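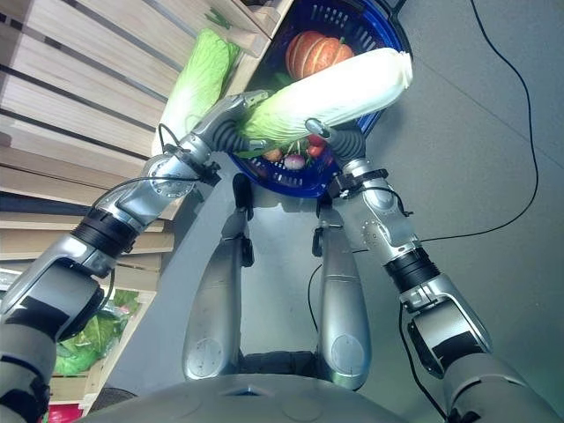

Napa cabbage over the blue veg basket, shelving to the left.

November 25, 2021

Brine notebook, batch 3. Second go at the long ferment and I'm much happier with this one! Batch 2 went soft in the middle, and I'm now fairly sure I was mean with the salt (I'd been reading the old card, the one with the tea stain, where the 3 looks like a 2).

So, this time. Cabbage quartered lengthways, cores left in so the leaves hold together, salted between every layer and left in the big tub overnight with a plate on top. Rinsed twice. I tasted a bit from near the core and it was salty but nice, a bit like seawater and peas. The thick white ribs bent right over without snapping – that's the test Busisiwe Mabaso taught me and I trust it more than the clock.

Paste was 300 g of radish cut into matchsticks, plus ginger, garlic, spring onion, chilli flakes and a rice flour porridge that I let cool properly (last time I was impatient and stirred the chilli in hot, and it tasted scorched). No fish sauce in this lot, as Zwane wants a jar and doesn't eat fish. I used the Watine seaweed powder for that and it's strong stuff, so half a spoon next time, not a whole one.

Packed into two 1000 ml jars, the Prituleck ones with the clip lids. Left a good thumb's width at the top. I put a tray under both after what happened to the airing cupboard.

Jar A is on the kitchen side, jar B is in the cold pantry. I'll taste both on the same day and write it up on the next page. If A is fizzing before then I'll burp it and move it in with B.

Still to sort out: Aleo salt or the plain coarse stuff? I've mixed them up in the same tin like an idiot, so this batch tells me nothing on that score. Need new labels as well. And does the pear really do anything? I left it out and the paste seemed sweet enough to me, but it's early days.

Comments

Busisiwe: Put the pear back in! You'll notice by the second week.

Zwane: Can I have jar B please? I like it slow and sour.

Tub borrower: I've still got your big grater, sorry – bringing it back with the lids.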